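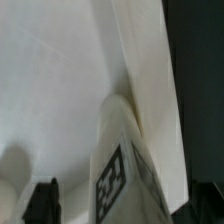

The open day at the Plurkstead laboratory gave us a setting in which the same manipulation task was run for an audience and, on the preceding afternoon, for no audience. The cell, the program, and the operators were unchanged between the sessions. What differed was the pacing: during the public session the operator was allowed to hold the robot at any waypoint while a visitor's question was answered. Visitors followed the task on a screen that switched between the wrist view and the fixed view. The wrist view was the harder of the two to read. At close range a tagged part fills much of the lower center of the image, and its front marker is skewed into a trapezoid, while a second marker on the adjacent face is seen almost edge-on. Several visitors asked why the tag was not square. We treat questions of this type as *view questions* and separate them from *task questions*, which concern what the robot is doing or will do next.

The public session was organized into 3 demonstration blocks, with a break for cleaning and recalibration between them. Each block followed the Räsänen protocol, which was developed for museum guides and which we adapted to a laboratory floor. Under this protocol the presenter gives a short introduction, the machine runs without commentary, and questions are taken only at marked pauses. The adaptation was small. We permitted questions during motion as well, and recorded whether the operator held the arm in response.

A presenter from the Lorcombe outreach office spoke to the visitors. The presenter had no part in programming the cell and worked from a one-page script. The operator sat to the side with the hold control and did not speak unless the presenter passed a question on. An observer with a paper form noted the start of each question, its type, and the state of the arm at that time. No audio was kept.

Tasks were drawn from the Flevavton part set, which we use in our regular work and did not simplify for the public. The set consists of tagged blocks and a shallow tray with cups. A block is located by its tag, picked up, carried to the tray, and released. The layout of the table was reset by hand after every run. In the fixed view the tray, the tagged blocks, and the marker board behind them can all be seen together, although the arm hides part of the board when it reaches over the tray. 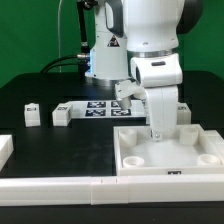 Does a longer introduction reduce the number of questions asked while the arm is moving? A longer introduction reduced task questions during motion and had no clear effect on view questions.

The difference is consistent with the content of the script. The long form of the introduction named each stage of the task in order and said where the block would be placed. It said very little about the cameras. Visitors who had heard it asked fewer questions of the kind "what is it looking for" and continued to ask about glare, blur, and the apparent tilt of the tags. The short form covered neither topic in detail, and both types of question were common after it.

Holding the arm had a cost that we had not planned for. Each hold lengthened the run, and groups at the back of the floor tended to leave during long holds — in particular when the screen was left on a wrist image with little visible change. From the second block onward, the presenter asked the operator to switch the screen to the fixed view as soon as a hold began. We did not randomize this change and report it as a deviation from the protocol.

Some wrist images needed a verbal explanation in any case. Fig. 3(a) was typical of these. It gives an upward view of a white assembly, with a curved loop at the top, a stepped shaft under it, and a rectangular block at the base. The gripper fingers stand on either side of the block and do not touch it. For a reader who knows the parts, the gap between finger and block is the useful content of the image. Visitors attended to the loop first, and a frequent question was which way the camera was facing.

**Figure 3(a).** Wrist view with the fingers on both sides of the block and clear of it.
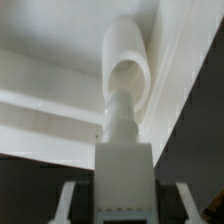 ### 4.3 Operator Holds

A hold was defined as any stop longer than 2 seconds that was not part of the program. Shorter stops could not be separated reliably from normal waypoint settling and were discarded. The operator was instructed to hold in open space where possible, with the block either on the table or fully gripped. In practice the operator often let the current motion finish and held at the next waypoint, so that the delay between a question and the hold varied with the stage of the task.

Holds fell mostly at one of 2 stages: the approach to a block and the approach to the tray. The second was preferred by the presenter. With the block in the fingers, the current step and the next one are both easy to point out, and the open cups give the visitor a visible goal. Fig. 3(b) shows the block held just above the right side of the tray. The label on its side face is also large enough in this view to be pointed at from the floor, even where the characters cannot be read in full.

Holding with a part in the gripper is acceptable for the light parts used here. We would not extend it to heavier parts without a separate check of grip force over time, and the Lorcombe script has been amended to say so.

**Figure 3(b).** Fixed view with a labeled block in the gripper, the tray in the foreground, and the marker board farther back on the table.
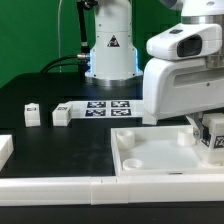 ### 4.4 Limitations

The observer form recorded one question at a time. When 2 visitors spoke together, only the question taken up by the presenter was entered, and the counts for crowded periods are therefore low. Visitors were free to come and go, so we cannot say whether a question came from a person who had heard the introduction or from one who had joined later. The comparison between the long and short forms rests on the assumption that late arrivals were equally frequent in both conditions.

The unattended session on the preceding afternoon serves as a reference for run time only. It says nothing about operator attention. The operator reported that the public runs were more tiring, and a workload questionnaire will be added at the next Plurkstead open day in July. The screen switching rule introduced in the second block will be fixed in advance for that session, and the wrist view will be shown with a small inset of the fixed view.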